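The Calendar on the Fridge Has Given Up 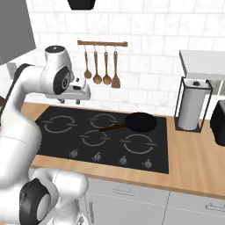
Filed under: Family Life, Kitchen Table Talk

December, and I have officially run out of room in the squares. I buy the same wall calendar every year, the big one with the lines inside each box, and by the second week of this month I was writing up the sides and into the picture of the lighthouse. Chie asked me if "D dent 4 / T reh / CUPCAKES??" was a code. Sort of, honey.

So let me catch you up, for those of you who asked where I've been (hi, Mom).

Daichi made the winter swim team. He is fourteen and has never willingly gotten out of bed before nine on a day off, and now he stands by the front door at 5:20 in the morning with his bag on his shoulder, looking at me like I'm the one holding things up. The pool is over in Simdale, a 37 minute drive if we hit the light by the feed store and a lot longer if we don't. I drop him, I sit in the car with my coffee and the seat heater on, and I have gotten very attached to that hour. I've read two whole library books in that parking lot! I haven't read two books in a row since before the kids were born.

Chie is in the school play. She's the Second Lantern. There are four lanterns, and as far as I can tell the Second Lantern has one line, and it is "But the snow is too deep!" We have heard it in every possible way. We have heard it whispered, wailed, and once through the bathroom door with a mouth full of toothpaste. Her costume needs a yellow tunic, which I said I'd sew, back in October when December was just an idea. The fabric is still in the bag. I moved the bag to the dining room so I would feel worse about it.

And then there's the cookie swap at Hellham Elementary. I signed up for six dozen. I don't know why my hand does that when somebody passes me a clipboard. Tomomi Kubo, who is my neighbor and also the reason I'm sane, signed up for six dozen too, and we decided to bake together at her place one evening after supper. That was a great plan except we both brought the butter and neither of us brought the eggs. Kenta Ichikawa across the street gave us his last half carton, and we paid him back in snickerdoodles, the ones from the first tray that came out kind of crispy. He said he likes them that way. Nice man.

We got done at eleven something. Tomomi had the radio on the oldies station and we sang pretty much the whole time, and I came home with flour in my ears and felt better than I had all week. I keep thinking about that. I had been dreading those cookies for days.

Here's the snickerdoodle trick, if you want it: chill the dough balls on the tray for twenty minutes after you roll them in the cinnamon sugar, then roll them again. Double coat. Tomomi's idea and I will never go back.

The piano situation is ongoing. Chie's teacher, Mrs. Moroz (Bohdana, she keeps telling me to call her Bohdana, and I keep not being able to), moved the recital to the same afternoon as Daichi's first meet. I did the thing where you stare at both times and hope one of them blinks. My husband is taking the meet and I'm taking the recital and we're going to text each other like spies. Chie is playing two pieces and one of them she truly knows. The other one has a section in the middle that she calls "the swamp," and she just sort of wades on through until she gets to the other side. I love the swamp. I'll be a little sad when she fixes it.

Oh, and the car! The car went over 3843 miles since the last oil change, and I only know this because Daichi has started reading the dashboard out loud to me at stoplights. He'll have a learner's permit before I'm ready for it. He's got opinions on my braking already.

Things that did not get done this month: the cards, the gutters, the closet under the stairs, the tunic (see above), and the thank-you note to my aunt for a birthday present that came in September. Aunt Jo, if you're reading, the slippers are on my feet right this minute and they're wonderful. A card is coming. It might say Happy New Year on it.

What did get done was supper at the table four nights last week, all of us, phones in the basket. One of those was cereal. I'm counting it. Chie said her line for us with the lights off and a flashlight under her chin, and Daichi laughed so hard he had to put his spoon down, and he hasn't laughed at one of his sister's jokes since summer.

I've got next year's calendar already, still rolled up in its plastic. My husband wanted to go ahead and write in the January stuff and I asked him to please give me a few more days.

Play is at seven tomorrow night. I have to go cut out a tunic. If anybody local has a spare yard of yellow ribbon, or can tell me how you hem felt (do you hem felt?), leave me a comment tonight, I'll be up.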